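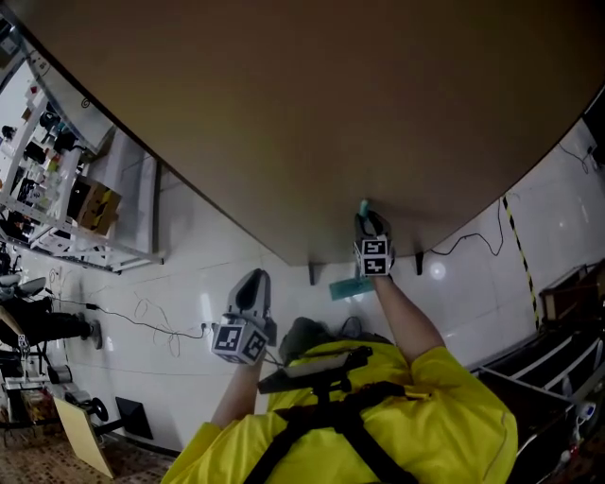
dunwood-tabletops: data card

Datasets > Rooms and furniture > Tabletops > dunwood-tabletops

4 comments · 11 shares

What it is

Small set on wiping down tabletops and whatever is fixed to them. Tops, edges, undersides, brackets. The Dunwood part is brown boards against white tile, black brackets under the edge. Some 200 clips all told, short ones mostly. Started as a folder called "edges" and a few old scripts still expect that name, see Known problems.

Why edges

Existing table cleaning notes we had were all flat top. Plate off, wipe, done. But the lower edge and the underside get handled every time anybody drags a chair in, and they get skipped. So the ask for every session was edge first, then under, then top if theres time.

Layout

clips/ - one folder per session
notes/ - plain text, one file per session, same name as the folder
lists/ - objects.txt, surfaces.txt, skip.txt

Session names are place plus number. Dunwood, Varngate, Kershaw. Nisbridge was planned, nothing in there yet, folder is empty on purpose so don't report it.

Surfaces

- top: upper face of the board
- edge: the long side, including any curve
- under: anything facing the floor
- bracket: black supports at Dunwood, other kinds elsewhere, same label for all
- wall: tile behind, only if it gets wiped

If the cloth is on edge and under at the same time, label it edge. We went back and forth on this, edge won. Varngate was labeled before that and still has the old way in places.

Objects

Use "pad" for anything small and square-ish used for wiping, whatever it's made of. Use "cloth" only if you can see it fold. If you can't tell, "pad/cloth" is fine and better than a guess. Color goes in its own field. Teal and green both got used for the same stuff, so search for both.

A second pad near a bracket gets its own line even if it never gets used.

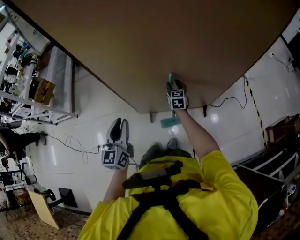

and same goes for things on the wall. Cables, outlets, tape - put them in the notes file under "nearby", dont make a surface label for them. Kershaw notes have a lot of these and they're handy when you want to know how much space there was to reach under.

Known problems

- glare on the tile. Bad in late afternoon clips. Left in.
- 23 clips have no notes file. Listed in lists/skip.txt
- 2 Kershaw sessions share a number. One is now marked b, the notes inside still say the old number
- "braket" in surfaces.txt. Fixed once, came back with a merge
- scripts that look for edges/ need the path changed by hand

Not covered

Glass tops, cloth-covered tables, anything with drawers. How clean the board ended up isn't scored anywhere. Please don't read "wiped" as "clean", it only means the pad went over that part.

Adding a session

Copy the template from notes/, fill in place, surfaces, objects, nearby. Keep it under 3 lines per clip. Run the name check before you push.

Changes

October - Dunwood relabeled, edge rule applied, bracket added as its own surface. Varngate still to do.

Questions about labels go to Anatole Jacquet, put the session name in the subject line.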